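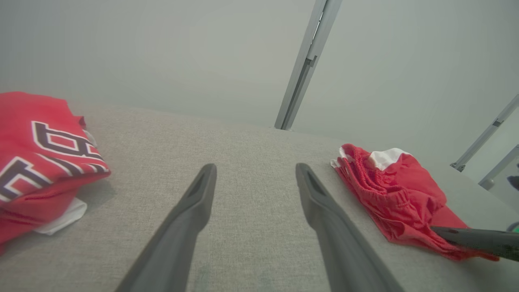 By Maren Tolliver
Staff writer, Home and Neighborhood

The woman who washes the uniforms for the Soler youth basketball club has asked me to leave her name out of it. She has a perfectly good name. She would just like to go to the grocery store without being handed a bag of somebody's socks.

"It has happened," she says. "In the cereal aisle. A grown man gave me a bag and said, 'Oh good, you're here.'"

She has been doing the club's laundry for 11 years. Prakitz has a population of 3000, and she believes she has dealt with the grass stains of most of it, which is strange for a club that plays indoors. We talk in her living room, where the folding gets done, because the laundry room has space for a washer, a dryer and one person who isn't carrying anything. I'm given a chair and told not to put my coffee down on anything soft.

I ask to start with the basics. What is the system?

"Jerseys get folded," she says. "Shorts get what they get."

The results are much as advertised. On one side of the pale gray upholstery is a red jersey, folded, its big navy characters edged in white. On the other is a pair of red shorts in a heap, wrinkled and bunched up at the waistband. I ask whether the shorts are waiting their turn.

"The shorts are done," she says.

She has reasons, and she gives them at a good clip. A jersey has a front. It has a number, and a kid who will cry if the number is cracked, and a parent who will send an email if the kid cries. You fold it so the stitching lies flat and doesn't crease across the middle of a digit. Shorts have none of that. "Shorts go into a gym bag with a banana. I'm not ironing for a banana."

So you don't iron anything?

"I ironed one season. My first. I was trying to make an impression."

Did she?

"On a jersey, yes. Shape of the iron."

After that she learned to turn everything inside out, wash it cold and keep her mouth shut about it. The red is the hard part. When the club switched to red, the first load came out fine and the second load, which had her husband's undershirts in it, came out fine too if you like pink. He wore them for years. He says they were comfortable. Now red goes in with red, and anything white goes nowhere near it until the reds have been through a few times on their own.

I point out that there's a bit of white poking out from under the folded jersey right now.

She looks at it for a while. "That's been through," she says, and moves on to detergent.

On detergent she is a Provex person, liquid, half of what the cap tells you. She holds that the lines on the cap were drawn by someone who sells detergent. Too much soap stays in the fabric, she says, and then the fabric holds onto the smell, and then people add more soap. She explained this once at a parents' meeting. It went on longer than planned, and she has not been put on the agenda again.

Fabric softener is banned. So is the hot setting on the dryer, after what she calls the waistband year, when a run of high heat left a whole team's elastic with no fight in it. The boys played a tournament holding their shorts up with one hand. "They lost," she says, "but I'd say they'd have lost anyway. I've seen them with both hands."

These days the jerseys don't see the dryer at all. They hang on a Rolero rack in the hallway, the tall folding kind, which takes up the whole hallway. To get to the bathroom during the season you go out the back door and come in through the kitchen. Guests are told this when they arrive. I was told it before I had my coat off.

The shorts do get tumbled, on low, and then they come out in an armful and land wherever the armful lands. There is, she concedes, a small window when the shorts are warm and could be smoothed flat in seconds. She usually spends it looking for the other sock.

How does she fold a jersey? She's happy to show me on one of mine, or rather on my sweater, which she has me take off. Face down, shoulders pulled square. Sides in to the middle, sleeves straightened – "you don't have sleeves on a real one, so that's easier" – and then up from the hem, so the front ends up on top. Done right, you can read who it belongs to without picking it up. Done wrong, you've made a pillow. My sweater looks better than it did when I bought it, and I say so.

"It's a nice sweater," she says. "You're washing it too hot."

She charges the club nothing. It once gave her a budget of 400 dollars for supplies and she spent the larger part of it on the rack and the rest on mesh bags, which she then handed out to the families with a note asking for dirty uniforms to come home inside them. Four of the bags are still in use. One has been seen holding onions.

I ask if the kids ever thank her. She thinks about that and says there was a girl, some seasons back, who left a note in the pocket of her shorts. It had been through the wash by the time it turned up, so there was no reading it. "It was either a thank-you note or a spelling test. I decided it was a thank-you note."

There aren't supposed to be pockets in the shorts anymore, by the way. She lobbied for that. Before the change she had pulled out gum, retainers, a house key that had traveled around the drum for the length of a cotton cycle, and a live cricket, which she put outside. The new shorts are pocketless and, as far as she's concerned, the best thing the club has ever bought. I ask if that doesn't earn them a fold.

"Don't start," she says.

Her husband comes through by way of the back door and the kitchen and asks if the red pile on the right is clean. She says it is. He asks how a person is meant to know. She says a person could ask, as he just did, and there we are.

The new season starts in September. The club has been talking about changing colors again, and someone has floated all white. She was sent a sample picture to get her opinion and she hasn't answered it yet. She'd like to know first whether the concession stand is still going to sell nachos.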